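Etlow word list: data card

Summary

Etlow is a list of dialect words recorded in the villages on the north side of the Wandstead valley. It holds 800 headwords, each with a spelling, a plain English gloss and a note of where the word was heard. The list is kept by Catriona Galbraith and Kaan Güler.

Contents

words.csv: one row per headword
places.csv: village names and the short codes used in words.csv
variants.csv: other spellings, linked to a headword by its id

All files are UTF-8, comma separated, with a header row. Empty fields are left empty. A question mark in the gloss column means the speaker was unsure of the meaning, and should be kept in any copy.

Sources

Most entries come from notebooks filled in by Agnes Rennie during home visits. A further 285 were taken from parish newsletters and checked against the notebooks by Behrouz Ghaffari. Where the two disagree on spelling, the notebook form is the headword and the newsletter form goes into variants.csv.

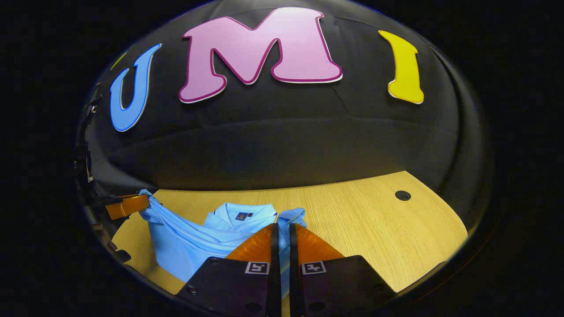

Newsletter entries carry the code N in the source column. They have no speaker age band, and the place given is the parish of the newsletter, which may be wider than the area where the word was in use. Leave them out of any map work.

Known problems

Farming and weather words are over-represented. Words for school and shop are thin.
The codes for Upper and Lower Tosh were swapped in version 1. Version 2 corrects this. Files merged with version 1 need to be rebuilt.
Six headwords have no gloss at all.
Vowel length is not marked. Agnes Rennie used a double letter in the early notebooks and dropped it later, so spelling is no guide to sound.

Speakers

Names and addresses are not held in the data. Age is given in bands of ten years. Please do not try to match entries to living people.

Changes

Version 2, Saturday, September 19, 2026: place codes corrected, variants moved to their own file, duplicate ids removed.

Corrections

Send these to Innes Gunn with the headword id, the column and the proposed text. Changes to a gloss need a source.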